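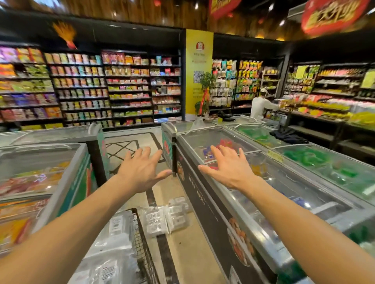
5 min read

How to shop the frozen aisle and get it all home frozen

Written by Feven Bogale

Frozen food is the part of the weekly shop most likely to go wrong between the shelf and your own freezer. Bags get squashed, peas clump into a brick, and something always ends up at the bottom of a basket under the tins. The steps below work for a small basket or a full trolley, and they suit shops with chest freezers like the ones in the photo, where you reach down through sliding glass lids.

What you need

One insulated bag with a zip
A frozen block or two, if the journey is longer than 15 minutes
A short list, in the order of the aisles
A marker pen at home

1. Clear a space before you go

Open your own freezer and look at what is in it. Move older food to the front or the top, depending on the type, and decide which drawer the new things will go in. If the ice on the walls is thick enough to stop a drawer closing, defrost first and shop another time.

Write down what you are short of. Asnakech Degefa, who taught the Zillholm evening class where I learned most of this, has us write the shape of the free space next to the list: "flat, two bags" or "one tall box". It sounds fussy but it saves a lot of shoving later on.

2. Leave the frozen aisle until last

Do the tins, fruit, bread and cleaning things first. In many shops the freezers are near the snacks or on the way in, and it is easy to start there out of habit. Walk past and come back.

If you only want frozen food, take a basket and go straight round. A wire basket is fine to stand on the floor while you use both hands, but keep it close to the freezer so that other people can get by.

3. Look through the glass first

With a chest freezer you can see most of the top layer without opening anything. Find the product, check the price label on the frame, and only then slide the lid. Labels on chest freezers are small and do not always sit directly over the right food, so match the name and weight on the label to the packet.

Slide the lid just far enough to get your arm in. Close it fully afterwards – a gap of a few centimetres lets damp air in and frost builds up on the packets.

4. Check the packet in your hand

Give bags of vegetables, dumplings or prawns a gentle squeeze. The pieces should move about separately. A solid lump often means the bag has thawed a little and frozen again. Put it back and take another.

Look for heavy frost on the inside of clear bags, torn seams and crushed corners. For food that has been bagged and weighed in the shop, read the barcode label for the weight and the date, as there may be no other printing on the bag.

Do not take food from above the load line marked on the inside wall of the freezer, if there is one. It may not have been kept cold enough.

5. Pack the basket and the bag

Put flat boxes at the bottom and soft bags on top. Keep frozen things touching each other. At the till, place them on the belt together so they can go straight into the insulated bag, then zip it up. Raw meat and fish should go in a separate plastic bag inside that one.

Fill the bag if you can. A full bag stays cold for longer than a half-empty one, and a folded tea towel will take up any spare room. The Drirninberg bag I use cost very little and has lasted well, though the zip now needs a firm pull.

6. Put it away

Frozen food goes in before anything else is unpacked. Lay bags flat until they are firm, then stand them on edge like books if your drawers are deep enough. Write the month on each packet with the marker: January, February and so on. The year is only worth adding for meat.

If something has gone soft round the edges but is still icy in the middle, put it in the fridge and cook it within a day. Ice cream that has turned liquid should be thrown away.

Set the freezer at -18°C. If you have added a lot of food at once, use the fast-freeze button for a few hours and remember to switch it off – on older models it will not do that by itself.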